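本文讲的是怎样给家里做一份财物清单，供失窃后报案和理赔使用。门锁、窗锁和报警器的安装见本站其他页面，这里不再重复。

更新日期：2024年12月5日

## 开始之前

需要的东西很少：

- 一部能拍照的手机
- 一把卷尺
- 一张电子表格，或者一个横格本
- 一个U盘，容量 128 GB 足够，小一些也能用

第一次做请留出一个完整的下午。两居室如果东西不多，一个下午能做完；有车库或储藏间的，建议分两次。不要边收拾边登记，那样两件事都做不完。物品在哪里就按哪里登记，以后挪了位置再改。

租房的人也要做。房东的保险通常只管房屋本身，租客的财物要看租客自己的保单。Sullow 小区的几位租户去年一起做过一次，他们的做法是每户先做卧室，理由是首饰、证件和备用现金多半都放在那里，入室的人也常常先翻那里。

## 第一步：按房间建表

每个房间一张表，表头用下面这些列：

| 列名 | 填什么 |
|---|---|
| 编号 | 房间首字母加序号，例如 W-07 |
| 物品 | 通用名称，写到别人能听懂的程度 |
| 品牌和型号 | 照铭牌抄，不要凭记忆 |
| 序列号 | 没有就写“无” |
| 购买时间 | 记不清日子就只写年份 |
| 购买价格 | 有凭证的在后面打勾 |
| 照片 | 写照片文件名 |

门槛可以自己定。本文按单件 300 元来分：到这个数的逐件登记，不到的归类登记，比如“厨房刀具一套”“冬季外套”。门槛定得太低，表会长到没人愿意更新。

衣物是最容易漏掉的一类。单件不贵，加起来往往超过电视机。衣柜打开拍一张整体，抽屉逐个拉开各拍一张，大衣、皮鞋、名牌运动服再单独拿出来摊平拍。带号码或印字的衣服要把有字的一面朝上，以后认领时用得着。

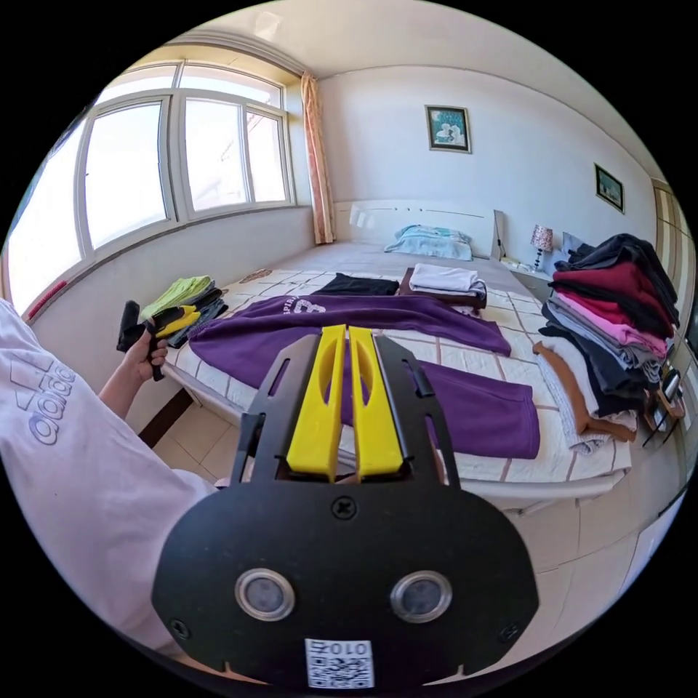

## 第二步：拍照

先拍全景，再拍单件。全景从门口开始，沿墙顺时针走一圈，保证相邻两张有重叠的部分。手机设成最高画质，关掉滤镜和美颜。

单件物品拍这几张：

1. 正面整体。
2. 铭牌或序列号的近照。拍完放大检查，字看不清就重拍。
3. 已有的划痕、磕碰、刻字。这些特征在追赃时比型号更有用。
4. 发票或保修卡，有的话和物品放在一起拍。

电视和音响的序列号一般在背面，不想搬动的话，把手机伸到后面去拍，看不清就开闪光灯再来一张。笔记本电脑的序列号在底部，也可以在系统信息里查。自行车的车架号多数打在五通下面，要把车翻过来。相机的机身和镜头各有各的号，分两行登记。

灯光从侧面来比从正上方来好，能减少反光。白天靠窗拍，不用另外打灯。

## 第三步：首饰和小件

小件丢失后最难说清楚，照片要拍得细一些。戒指拍内圈刻字，手表拍表背，项链拍扣头。有鉴定证书的，证书编号写进序列号那一列。
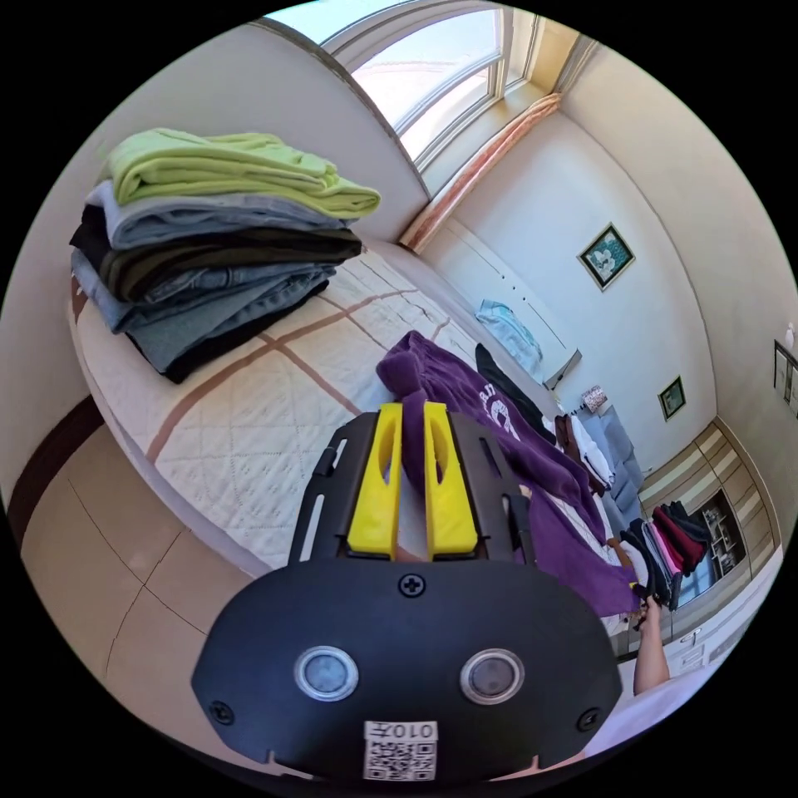

戒指、耳环、袖扣这类东西，一次摊开的不要太多，每件之间留出一掌的距离，旁边放卷尺或一枚硬币作比例。桌面不够大时可以用床，先把上面的衣服收走。白底、带棕色宽条大格子的床罩就很好用：一个格子放一件，按从左到右、从上到下的顺序编号，照片和表格可以直接对上。深色宝石放在白底上轮廓清楚；银饰放在白底上容易发灰，垫一块深色布再拍。拍完立刻收好，不要摊着去做下一个房间。

继承来的东西没有发票，可以找珠宝行开一份估价单。Comfort Dankwa 给我们来信说，她祖母的胸针就是靠一张旧的家庭合影和一份估价单得到赔付的。旧照片里如果有人戴着那件首饰，把照片也翻拍一份存进来。

## 第四步：整理凭证

电子发票从邮箱和购物平台里导出，按房间放进文件夹，文件名用物品编号开头：

 W-07_发票.pdf
 W-07_正面.jpg
 W-07_序列号.jpg

纸质小票会褪色，尤其是热敏纸，拿到后尽快拍下来。信用卡账单可以作为辅助凭证，把那一行圈出来，其余内容遮住再存。

用 Civico 这类登记软件的，要确认它能导出成表格。Samuele Tedesco 用了一款不能导出的，换手机之后只剩下截图，等于重做了一遍。

## 第五步：保存

清单至少保存 2 份，其中一份不能放在家里。常见的搭配是网盘一份，U盘一份，U盘交给亲戚或放在单位上锁的抽屉里。只存在家里电脑上没有用，电脑本身就是容易丢的东西。

注意以下几点：

- 网盘开启两步验证，密码不要和邮箱相同。
- 不要把清单发到业主群或社交平台，也不要把带有室内全景的照片公开。
- 保险箱的密码、备用钥匙的位置、报警器的撤防码，都不要写进清单。
- 给U盘加密。密码告诉保管人以外的一位家人。

## 第六步：更新

每年更新一次，选一个容易记住的时间，比如 11 月换季收衣服的时候。买了大件当天就加一行，卖掉或送人的在备注里写明，不要直接删行，免得编号乱掉。

搬家前后各核对一遍。搬家后编号里的房间首字母可能要改，旧编号保留在备注列里，照片文件名就不必全部重命名。

## 真的失窃以后

先离开，再报警。进门发现被翻过，不要进去清点，人可能还在里面。等警察看过现场、允许进入之后，再拿着清单逐个房间核对。

核对时在表里另加一列，只填“在”“不在”“损坏”。不确定的先空着，第二天再看。交给警方的那一份只留“不在”和“损坏”的行，附上序列号和特征照片；交给保险公司的那一份再加上价格和凭证。报案回执的编号写在表格最上面，后面每次打电话都要报。

保险公司通常规定了通知的时限，保单上写得很清楚，提前找出来，抄在清单首页。理赔电话和保单号也抄在同一处。

## 常见问题

**家里是合租，公共区域的东西谁来登记？**
谁买的谁登记。共同出资的，在备注里写各自的份额，每个人的清单里都放一份。

**录像可以代替照片吗？**
可以作补充。边走边拍一圈，把物品名称念出来，速度放慢。序列号还是要拍静态照片，录像里多半看不清。

**老人不会用表格怎么办？**
用本子手写，写完逐页拍照存进网盘。Yamila Henríquez 给父母做的就是手写版，一页 4 件，照片打印出来贴在旁边，更新时换页即可。

**清单需要公证吗？**
一般不需要。个别贵重物品另行投保时，保险公司会说明要什么材料，照着准备就行。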